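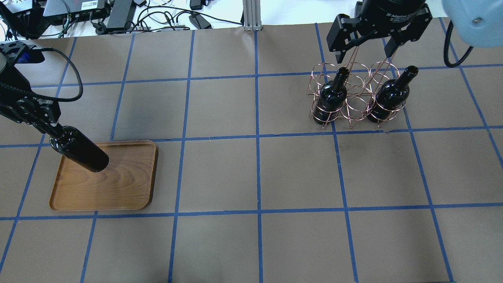 Ticket 187: Order confirmations arriving twice, or not at all
Status: Open (reopened by requester)
Product: Pokadden Mail Relay
Opened by: Hatice Karaca, Narnau
Assigned to: Gøran Løken

Opened Sep 3, 2022

Customers who order through our web shop are getting two copies of the confirmation email. A few say they get none. It started after the relay update. I have already restarted the relay, cleared the queue and checked our templates, so please don't send me the article that tells me to do those things.

Reply from Gøran Løken

Hi Hatice, thanks for the detail. Duplicates usually mean the shop is sending the message again when it doesn't hear back in time. Could you raise the timeout in the shop's mail settings and let me know if the duplicates stop?

Reply from Hatice Karaca

I raised it. The duplicates did slow down, but so did the whole shop, so I'm not sure what that proves. Orders come in slower when the checkout page hangs.

Also, "usually" is doing a lot of work in your answer. The timeout has been the same for as long as we've had the shop, and it was never a problem on the old version. Is there a change list for the update that says more than "improved reliability"?

Reply from Gøran Løken

Fair point. The full change list mentions a new spam check that runs before the relay accepts a message. On a slow connection it could push the reply past your old limit. Please turn off "Check before accept" under Advanced, put the timeout back where it was, and send me the log from the next few orders.

Reply from Hatice Karaca

Done, log attached. With the check off I placed four test orders and got one email for each. So that part may be right, although four orders on a quiet morning is not much of a test.

It doesn't explain the missing ones. Two customers, both with Cluvinex addresses, got nothing. The log says "delivered" for both of them. Delivered where? I called one of the customers and she looked through her spam folder while I was on the line — nothing there either.

Reply from Gøran Løken

"Delivered" in our log means the other server took the message. What it does after that we can't see. I've asked Cluvinex support whether they drop repeat messages from the same sender. I'd like to mark this as solved for the duplicates and track the rest separately.

Status changed to: Solved
Status changed to: Open

Reply from Hatice Karaca

Please leave it open. Magnusson, who host our shop, told me in the spring that their problem was "solved" too, and I was still writing to them about it months later. A setting I have to keep switched off is a workaround. I'd like to know when the check itself will be fixed, and what Cluvinex says, in their words if possible.

Reply from Gøran Løken

Understood, leaving it open. The fix for the check is planned for the October release. I'll paste the Cluvinex answer into this ticket when I have it.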